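Lanum Extends Clivari Irrigation Controller Line to Residential Lawn Contractors

New controller supports up to 14 watering zones and stores settings for 1,000 client properties
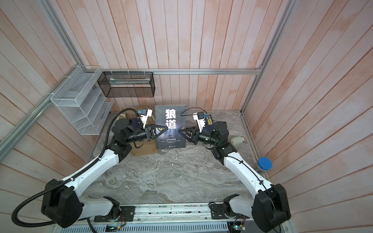
GOLOB, December. Lanum, a manufacturer of irrigation controls for sports fields and municipal parks, today announced the release of Clivari R, a sprinkler controller and scheduling package for contractors who maintain residential lawns. The product consists of a wall-mounted controller, a soil moisture probe, and an office application that holds the watering program for each property under contract. Orders from contractors open this month. Shipments will follow in the order in which purchase orders are received.

Clivari R replaces the Brekitum timer, which Lanum has sold to lawn care companies in several hardware revisions. Brekitum timers already installed will continue to operate. Spare parts and replacement faceplates for the Brekitum will remain in the Lanum catalog, and the wiring terminals on the new controller follow the same order as those on the old one, so a technician can transfer zone wires one for one.

Zone capacity and scheduling

The base controller operates eight zones. An expansion card raises the total to 14. Each zone accepts a separate program with up to four start times per day, and run times can be set in one-minute steps. A cycle-and-soak setting divides a long run into shorter runs with a pause between them, for use on slopes and on clay soils where water collects at the surface before it is absorbed.

Programs may be entered at the controller or sent from the office application. When a program is changed in both places, the controller keeps the most recent change and records the earlier one in its log. The log can be read at the controller screen or exported as a spreadsheet.

"The Brekitum was designed for a crew that visits the same yard every week and sets the dial by hand," said Etelka Nyitrai, product manager for residential controls at Lanum. "Contractors told us they were making a second trip after rain only to turn a dial down. The new unit takes the adjustment from the office."

Soil moisture probe

One probe is supplied with each controller. It is buried in the root zone of the turf, at a depth selected by the installer for the grass type, and connected by two-conductor cable to the sensor terminals. The controller reads the probe before each scheduled start. If the reading is above the threshold set for that zone, the start is skipped and the skip is entered in the log with the reading and the time.

A threshold may be assigned to a single zone or to a group of zones. Lanum recommends a separate probe for any zone that lies mostly in shade, and the controller accepts up to three. Thresholds should be left at the default setting for the first two weeks after installation while the soil settles around the probe.

Newly seeded or newly laid lawns are handled by an establishment program. While this program is active the probe is read and logged, but no starts are skipped. The installer enters the number of days, after which the zone returns to its normal program.

Field evaluation

Before release, Lanum placed the controller with lawn maintenance companies in three climate areas for one full growing season. The evaluation covered 3,147 scheduled starts on properties with cool-season and warm-season turf. About 13 percent of those starts were skipped on the basis of a probe reading. Crews kept written notes on turf condition at each mowing visit, and these notes were compared with the controller logs at the end of the season.

Two changes were made to the product as a result. The cable entry was moved from the side of the housing to the bottom, and the delay between consecutive zones, which had been fixed, can now be set by the installer for systems fed by a slow-recovering well.

"We had the controller on properties with old valves and mixed sprinkler heads," said Haris Delić, whose lawn maintenance company took part in the evaluation. "The zone delay was the thing I asked for. On a well you need the pressure back before the next valve opens."

Installation and training

The controller is rated for indoor or sheltered outdoor mounting and runs from a standard plug-in transformer. Lanum will hold installer training at its Golob office in the morning and again in the afternoon on each training date, with the first session starting at 8:30 a.m. The course covers wiring, probe placement, threshold selection, and winter shutdown. Snežana Ivanov, who leads technical training, will teach the wiring section. Written course material can be requested by contractors who are unable to attend.

Availability

Clivari R is sold through irrigation supply distributors and is not offered for direct retail sale. The office application is licensed per company and covers up to 1,000 properties under one license. Larger companies may combine licenses under a single login. Price lists are available from distributors.

About Lanum

Lanum designs and manufactures irrigation controllers, valves, and soil sensors for turf. Its products are used on sports fields, in public parks, and on commercial and residential lawns. The company is based in Golob.

Press contact: Vesela Trajkovski, Communications, Lanum
Distributor inquiries: Dragica Shehu, Sales, Lanum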